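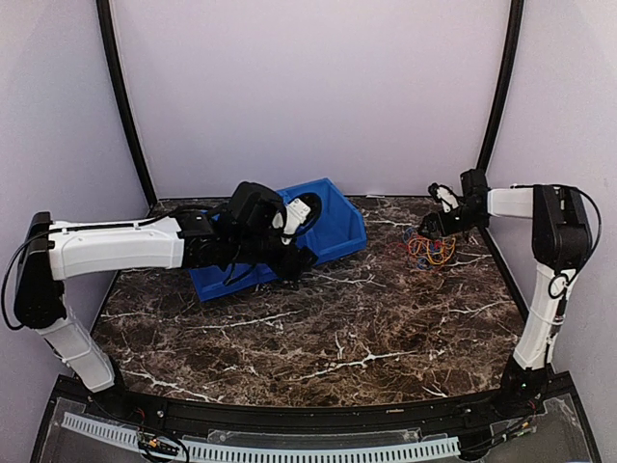
Stackable bins for screws and small hardware: hang them or leave them on the bench?

Posted by Hiwot Chala

I'm moving my hardware out of coffee cans and into open-front plastic bins. I have 10 now and will need more. My bench is a leftover piece of brown stone with white veins, and the bins slide on it when I reach in for something. Should I put up a rail, or is there a way to keep them on the bench? The wall is drywall over studs and I rent, so fewer holes is better. 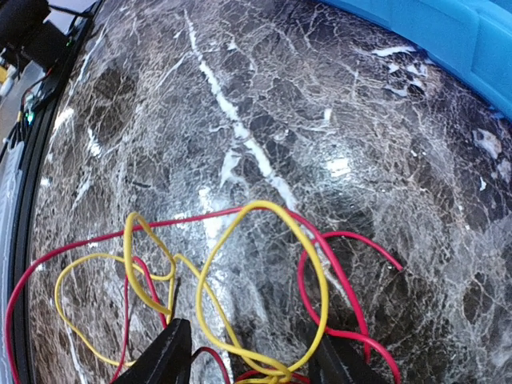 Dark stone with white veining

Szu-yu Liu

I'd leave them on the bench. Lay down a strip of rubber shelf liner and put the heavy stuff (lag bolts, washers) in the bottom row. Push the stack into a corner so two walls hold it.
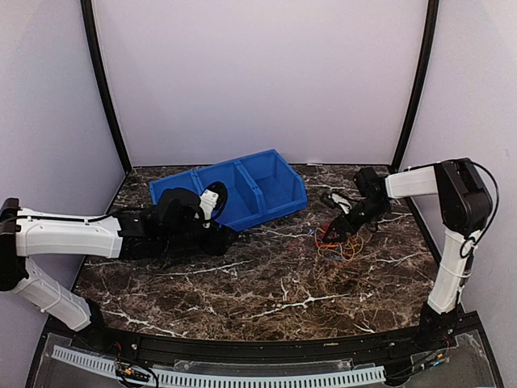

Don't go higher than three if the bins are full. Mine leaned forward at four and I spent an evening picking up drywall screws. Label the fronts with masking tape first, and buy real labels once you've stopped moving things around.

Siu-ming Tu

Rail. Screw it into the studs and you're done. Patch the holes when you move out.

Jade MacDonald

Check that your bins have a lip on the back before you buy any rail. I got a Dukby rail and half my bins wouldn't hang on it, so they went back on the counter.
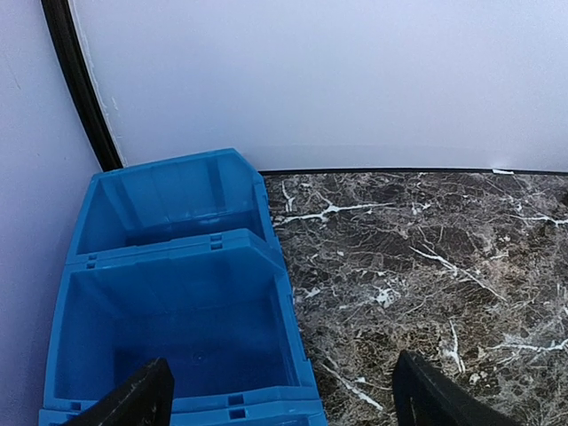 If you do stay on the counter, buy all the same size. Mixed sizes don't lock together well, and the small ones tip when they're empty. I also keep one bin with nothing assigned to it for odd parts and sort it every September.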